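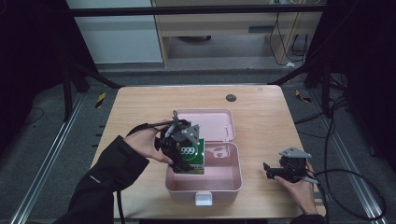 Figure 3. Pale pink lunch box with the lid open, and a small green and white carton marked "999".

3.2 Setting up a portable medicine kit

This section covers packing the Mestier kit list into a plastic box you already own. Wall cabinets are covered in 3.4.

1. Wash the box and lid in warm soapy water. Let both dry fully before packing.
2. Check the expiry date on each carton. Return expired stock to a pharmacy. Do not flush it.
3. Leave tablets in their original carton with the leaflet.
4. Place cartons first, then dressings, then scissors and tweezers.
5. Close the lid and check that the latch holds.
6. Label the outside with the colour code from Table 19.

CAUTION: A lunch box latch is not child-resistant. Store the kit locked and out of reach.

NOTE: Keep the kit below 25 °C unless a carton states otherwise. Do not leave it in a parked car.

3.3 Packing surface

Work on a flat, clear surface. Wipe it with a damp cloth and let it dry before setting out dressings. Do not use bleach on timber finishes.

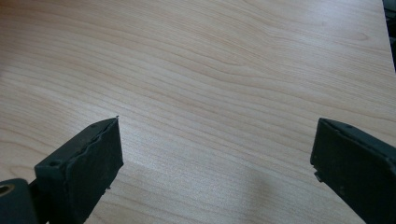

Figure 4. Tabletop with light wood grain.

Record the contents on Form 173 and keep a copy inside the lid. Repeat the expiry check every May.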